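Ticket: Items missing from search after moving to the new version
Product: Tekin Catalogue (self-hosted)
Opened by: Remzi Karabulut, Nimau Fabric Library
Priority: Normal
Status: Solved

Remzi Karabulut wrote:

Hello, and thank you in advance to whoever picks this up. I will try to put everything in the right order, but please forgive me if I wander, as I have been at this since breakfast and have written most of it on the backs of envelopes.

We are a small lending and remnant library for people who sew. Members come in or look online, find a piece of cloth they like, and either borrow it as a sample or take it home for a few coins. Everything we hold is entered in Tekin, with a colour, a pattern, a fibre if we know it, a rough size, a shelf and a label number. We have been very happy with it for years, I should say that first. I moved us to the new version at the start of September because the old one would no longer talk to our label printer, a Curka, and I was tired of copying the numbers out by hand.

The move itself went smoothly. The screen told me that 3,159 items had been brought across, and that is the same number the old version gave me, so I went home pleased. The next morning a member rang to say she could not find any of the ginghams. I looked and she was quite right. If I type the label number of a gingham into the box at the top, the item opens perfectly well, with all its details. If I search for the word, or pick it from the list of patterns, it is as if we never owned one.

I then went through the shelf lists with a pencil. There are 191 items which open by number but never appear in any search. They are not all ginghams. There are some stripes, a few plain linens and one very nice curtain lining.

Things I have tried so far:

Logging out and in again, on my own computer and on the one at the front desk.
Emptying the browser's store of old pages, which my niece showed me how to do over the phone.
Trying a second browser.
Opening one of the missing items, changing nothing, and pressing Save. No difference.
Switching the whole computer off at the wall and having a cup of tea.

The site sits on a hosting plan with Tarar, the ordinary one. I can get at the files if someone tells me where to click.

With kind regards,
Remzi

Tekin support wrote:

Hello Remzi, thanks for such a full report, and for doing the pencil work. It saves us a good deal of asking.

If an item opens by its number but can't be found by a word, the record is safe and the search index is out of step with it. The index is a separate list which the program builds for itself. Could you please go to Settings, then Maintenance, and press Rebuild search index? Leave the page open until the bar reaches the end. Then let us know whether your number of missing items has changed.

Please take a backup first (same page, the button above it).

Remzi Karabulut wrote:

Thank you for the quick answer. I made the backup, and then a second one on a memory stick, because I had a fright some years ago with the membership list and have been a two-backups man ever since.

I pressed the button at ten to four. The bar went along nicely and reached the end. I am sorry to tell you that it is now worse! Where I had 191 missing I now have 264. The original ones are all still missing, and some which were fine this morning have gone to join them, mostly checks and tartans.

I did notice one thing. In the list of patterns on the left, the word "gingham" is now there twice. One has a great many items next to it, or it did before, and now shows nothing at all when I press it. The other shows a handful. They look exactly the same to me, and I have had my reading glasses on and off. Is that of any use?

Tekin support wrote:

That is very useful, thank you. Two entries which look the same nearly always means that one of them has a character in it you can't see. Did anyone paste the patterns in from somewhere else, such as a web page or a typed list?

Could you also export one of the missing items (open it, then More, then Export as text) and attach it here? One of the checks, if you can. And please look on the Maintenance page for a line called "Last index message" and copy whatever it says.

Remzi Karabulut wrote:

Attached is one of the green ginghams. The last index message reads:

Index finished with warnings. Some terms skipped. See log.

As to the pasting – yes, I am afraid that was us. When we first set the library up, there was a long afternoon when three of us sat round the big table and typed up the handwritten cards, and one of us had made a lovely list of pattern names in a document at home, with little notes on what each one meant. We copied from that. I remember being told it would save time, and it did save time, so I don't feel I can be cross about it now. The checks were all done in that one sitting, with the stripes after.

I could not find the log. I looked in the Tarar control panel under Files and there are a great many folders, and I did not like to open things.

Tekin support wrote:

No harm done, and the export shows it clearly. After the word "gingham" in your record there is a non-breaking space. It's a kind of space that word processors put in so that two words stay on one line. The old version ignored it. The new version treats it as part of the word, and then a second check throws the word out as badly formed, so the item drops from the search altogether. When you rebuilt the index, the second check was run on every record, where the move had only run it on some. That is why your number went up. The records themselves have come to no harm.

There is a tidy-up tool which removes these. It's switched off to begin with. Here are the steps:

1. In the Tarar control panel, open Files, then the folder called tekin, then the one called config.
2. Open the file called options.txt. It is quite short.
3. Find the line that says clean_spaces = no and change no to yes.
4. Save the file and close it.
5. Back in Tekin, go to Settings, then Maintenance. There should now be a button called Tidy text fields. Press it once.
6. When it has finished, rebuild the search index again.

We'd suggest doing this when nobody else is adding items.

Remzi Karabulut wrote:

I waited until we had closed and the front desk computer was off. I found the file. I must say it was a good deal less frightening than I had imagined, and I was rather proud of myself. The button appeared as you said. The tidying took long enough for me to sweep the floor and water the geraniums, and the rebuild a little less than that.

The pattern list has only one "gingham" in it now. I searched for it with "green" as the colour and up they all came, the whole family of them, and I will admit I said something out loud to the empty shop.

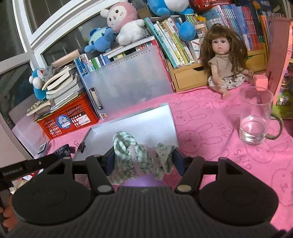 Photo: Nimau Fabric Library

Green and white gingham is one of the things our members ask for most, so it had been a sore point. People want it for aprons and for the insides of bags, and there is a quilting group who will take any scrap with a check in it, however small or crumpled. I had been sending them to the shelf to look for themselves, which they enjoyed far more than I did, as I had to refold everything afterwards.

So we are very nearly there. I went down my pencil list again this evening and there are 6 items still missing. All of them are ones where the colour was written with a stroke in the middle, such as "green/white" and "cream/rust". Other items with a stroke are fine, so perhaps that is a false trail, but I thought you would like to know.

Tekin support wrote:

Glad to hear it, and the geraniums will be too. You're on the right trail with the stroke. Could you open one of the six, delete the colour completely, type it again by hand and save?

Remzi Karabulut wrote:

Done, with the cream and rust one, and it came straight back. I then did the other five. When I put the cursor next to the stroke and pressed the arrow key, it seemed to stop twice in the same place, so I suppose there was something hiding in there as well.

Every item on the list now turns up, by number and by word. I tried a few from the front desk too, and had the member who first rang me look from her own kitchen. She found her ginghams and has already asked to put one by.

Two small questions before you close this, if I may. Should I leave that line in the options file set to yes? And will the Curka labels need printing again? I would rather not, as there are rather a lot of them and the roll is dear.

Tekin support wrote:

Leave it set to yes, please. It will then tidy new items as they are saved, so your colleague can go on keeping her list at home if she likes.

The labels are fine as they are. They carry only the item number, and none of the numbers has changed. If you print a fresh label for one of the tidied items you may see the wording sit slightly further to the left, as the extra space has gone.

The double character by the stroke is one our tool ought to have caught, so we have passed that to the people who look after it, with your export attached. We have taken your shelf details out of it first.

Remzi Karabulut wrote:

It was his list, as it happens, my brother-in-law's, and he is delighted to hear he may carry on. He is on to lace now.

Thank you both, or all of you, however many there are at your end. I have written the steps on a card and pinned it up beside the computer, with the word BACKUP in red at the top. Please do close the ticket. I may be back in the winter when we start on the buttons.

Status changed from Open to Solved.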